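We use cookies to keep you signed in and to remember which threads you have read. Accept | Settings

Household & Home > Laundry and Linens

Thread: Folding on the bed, do you clear it first?

marigold_jean
I have folded laundry on the bed my whole married life and I'm not about to stop, but my daughter-in-law was over in August and told me (very sweetly, she is a sweet girl) that I'm making it twice as hard on myself. Her point is that a mattress is soft, so the shirt sinks, and every crease in the sheet ends up in the shirt. She folds on a table and she's done in half the time. I do love my bed, though. I can sit down, I can spread out, and I've got the radio right there. So what does everybody here do? And do you clear the bed off first or just work around what's on it?

Reswood422
Bed folder here, and I work around things, always have. A tablet, the laptop with something charging on top of it, a plastic bag I keep meaning to put away, it all just lives on one side and the shirts get the other. I lay a shirt out on the slant first, because that's how it lands, and then I find the shoulders and go from there. 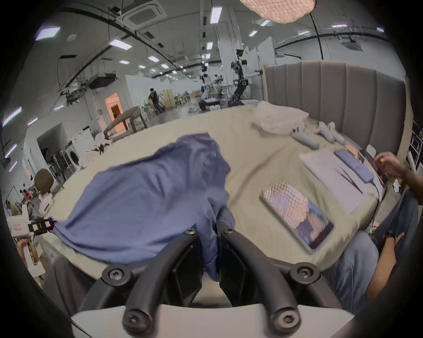 The trouble for me is sleeves. On a bedspread they drag and bunch under the body of the shirt, and I don't notice until I've made the second fold and there's a lump in it. What I do now is pick the shirt up by its edge, give it one good shake, and set it down again before I fold anything at all. It adds maybe a second per shirt and I can get through 20 of them before my coffee goes cold.

Cakell
Oh, I have to disagree with you there, Reswood, and I say it with affection! Please don't fold around electronics. I had a charging cord hanging down the side of the bed, pulled a pillowcase across without looking, and the whole business went on the floor, phone and all. Clear the bed. It takes one trip to the dresser.

Reswood422
Fair enough, but if I had to clear the bed first I'd never start. I know myself.

Olumide Anozie
I did alterations and pressing for 21 years, so forgive me if I go on a bit. Your daughter-in-law is right about the soft surface, Jean, but there's a middle way. Tuck a plain sheet smooth over the bed, or better, put a pale one over a table, and keep that for folding. I like cream or white, you can see lint and stray threads on it right away. A few wrinkles in the sheet won't hurt anything. What matters is that the cloth you're folding has something to grip a little, and a bare polished table top is too slick for that.

I also like to be near the washer if there's room. When a piece is badly crumpled I pinch it in the middle and hold it up for a moment before laying it down, so I can see which way it wants to hang.
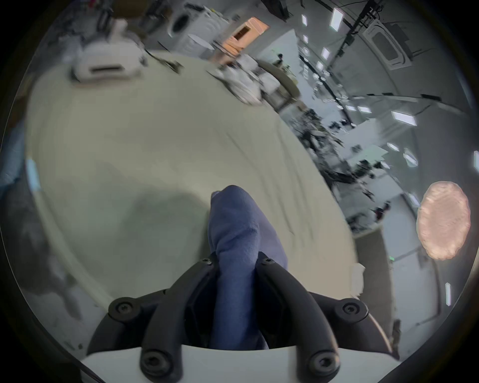 Then start with the small things. Cloths and napkins warm up your hands, and by the time you reach the shirts you've found a rhythm. I would never start with a fitted sheet, that will put anyone in a bad mood for the whole basket.

Lukico
I don't agree about small things first, sorry Olumide! I do the biggest pieces first to get them out of the way, otherwise I'm digging through the pile forever. But the sheet over the table I'm going to try. Mine is glass and everything slides right off.

marigold_jean
Well, I tried the sheet on the kitchen table this morning and I'll admit the shirts came out flatter. I missed my radio, so I carried it in. Cakell, I cleared the bed too, just to see what it felt like. It did look nice.

Cakell
It does, doesn't it? Mine stays that way until about suppertime.

3 comments from readers

Gebru: I fold standing up at the ironing board, lowered a notch. Easier on my back than either one.

pinecone700: Does the sheet slide around on the table for anybody else? I ended up clipping the corners with clothespins.

Olumide Anozie: Clothespins are fine, pinecone. Or let it hang down long on all sides and the weight will hold it.

Contact us | Forum rules | Copyright Household & Home Boards | Back to top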